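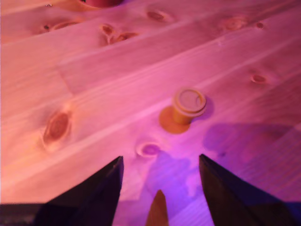
Udstead Makers' Hall
July 27, 2018

The Hall has completed the refit of its second workroom, and the room is now open to all registered members. This thread sets out what has changed, how the tables are to be used, and how to reserve a place. Members are asked to read to the end before making a booking.

1/ The old laminate benches have been removed. In their place are pine plank tables, made for the Hall by the joinery firm Dvorak. The tops have been left pale, with the grain showing. Members who attended the open evening in March will remember the sample board that was passed around; the finished tables follow it closely.

2/ There are 16 places in total. Each may be reserved for a half day or a full day. A member may hold no more than two reservations at any one time.

3/ Pine is a soft wood. It dents under a dropped tool and it stains quickly. Cutting must be done on a mat, and glue, dye and wax must be kept on a tray. Mats and trays are on the low shelf beside the door and should go back there at the end of each session.

4/ Small marks are expected and will not be charged to members. Deep cuts, burns and spills should be reported at the front desk the same day. A damp cloth is sufficient for everyday cleaning. Please do not use spray polish, which leaves a film that is difficult to remove from the boards.

5/ The colored lighting was supplied by Torneck and is controlled from the panel on the north wall. Settings run from plain white through amber to pink and magenta. The evening sessions will normally use the pink setting, as requested by members in the spring survey.

6/ Members matching thread, paint or fabric should work under the white setting. Under pink light a pale board can read as rose or lavender, and orange and red are especially hard to judge. The desk will switch the lights on request, provided the others in the room agree.

7/ Tables are to be cleared fully at the close of each session. This includes spools, caps, lids, pins and other small items. Anything left behind will be placed in the tray at the front desk and kept for 6 weeks. Items not claimed in that time will be added to the shared supplies.

8/ Several members have asked whether projects may be left out overnight. They may not. Lockers are available on the ground floor, and larger pieces may be stored in the rear cupboard by arrangement with Emmett Kowalczyk, who is responsible for the workrooms.

9/ On cost. The refit came to $3,249 for the tables and fittings and $1,654 for the lighting, including installation. Both sums were met from the building fund. Membership fees and session charges remain as they were.

10/ The Thursday-style drop-in arrangement has not been carried over to the new room. All places must be reserved in advance, either at the front desk or by telephone. A place not taken up within half an hour of the start time will be offered to the next member on the waiting list.

11/ The first course in the room will be Hand Stitching for Beginners, taught by Fulvio Leone. Thread and needles are provided by Provetti and are included in the course fee. Participants should bring their own scissors and a piece of plain cotton no larger than a pillowcase.

12/ Food is not permitted in the workroom. Drinks are permitted in closed containers only and should be kept on the window ledge, away from the tables.

13/ A correction to the printed notice sent to members earlier this month: the room closes at nine in the evening, and the time of ten given in that notice was an error. The front door is locked fifteen minutes after the room closes.

14/ In reply to questions received since this thread began: yes, the tables can be moved, but only by staff. The tops are heavy and the floor has recently been sealed. Groups who need a different layout should say so when they book.

15/ Also in reply: younger members may use the room when accompanied by an adult member. One adult may accompany up to two children, and each child needs a reserved place.

16/ Comments on the tables and the lighting may be left in the book at the front desk or addressed in writing to Emmett Kowalczyk. The lighting settings for evening sessions will be reviewed once the first course has ended.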